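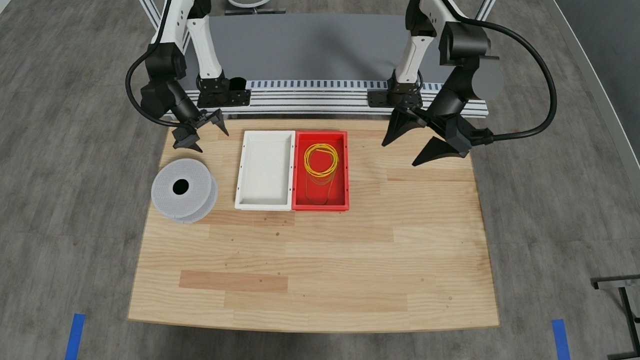
Mylene Dalisay would have kept the Hudby library open until ten every night of the week if it were up to her, and she told the meeting as much, to a good deal of friendly applause. The longer hours start in October (two evenings to begin with, closing at 8 p.m.), and they come after 255 residents signed the petition that sat on the bakery counter all winter.

Gemechu Adugna, the branch librarian, is delighted, and a little tired already! He has 16 people down for the evening book club and has had to borrow 10 chairs from the hall in Naltulell, which very kindly sent them over with a tin of slice. The neighbourhood homework group will have the back tables, and anyone wanting to join can leave their name at the desk.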